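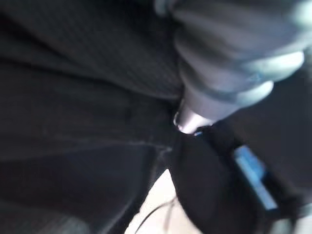
# Chapter 7: Learning from Wrist Views

A robot arm that handles cloth can't rely on a stored shape. A steel bracket is the same shape each time the arm comes back to it, but a jacket or a bag changes whenever it is touched. The methods in Chapter 6 assumed a fixed outline that could be matched against a model. In this chapter we drop that assumption and ask what a small camera near the gripper can tell the arm while it works.

The main case is the Flostum study, which ran over one winter and recorded 661 attempts at tasks involving fabric and small hard objects. Each attempt was guided by a person and stored as a series of wrist images paired with the arm's joint positions. The people guiding the arm were told to work at their normal speed and to carry on if they made a mistake. Of the 661 attempts, 298 were kept for training and 181 were set aside for testing. The remainder were left out because the clock on the camera and the clock on the arm had drifted apart.

## 7.1 What the wrist camera gives up

A camera fixed to a bench sees the whole work area, but the arm often blocks its view at the moment of contact. A wrist camera moves with the gripper and stays close to the work. The price is a narrow view that shifts with every movement of the arm. Dark cloth can fill half of an image and show little apart from its weave and a seam. Fast movement smears edges along the direction of travel, so that a fold and a shadow may look much the same.

Earlier work often dealt with this by throwing out blurred images. The Flostum group tried the same thing first. They scored each image for sharpness and removed those below a cut-off. The trained arm did well on the approach and badly once it reached the cloth. When the group went back through the discarded images, they found that most came from the moments just before and during contact. The filter had taken out the part of the task they most wanted the arm to learn.

## 7.2 The Sukaler weighting

The method now known as Sukaler weighting keeps every image and changes how much each one counts. It has 2 terms. The first lowers the weight of an image as blur increases. The second raises the weight when the joint record shows the arm slowing or changing direction, as it tends to do near contact. A blurred image taken in open space therefore counts for very little, while an equally blurred image taken at a fold keeps most of its value.

The terms are multiplied, and the result is scaled so that the weights in each attempt add up to one. Without the scaling, long attempts would dominate training simply by holding more images. Section 7.4 works through the arithmetic for a short attempt.

## 7.3 Before you read on

You will need the notation for joint records from Chapter 3 and the definition of a policy from Chapter 5. Readers using the Chong arm in the lab should also check that their recording software stamps images when they are captured. Some older versions stamp them when they are saved, and the delay is long enough to spoil the second term.

The Emilov data set, used in the exercises, is stored in the same layout as the Flostum recordings. Its camera sits further back from the fingers, so the blur scores from the two sets should not be compared directly.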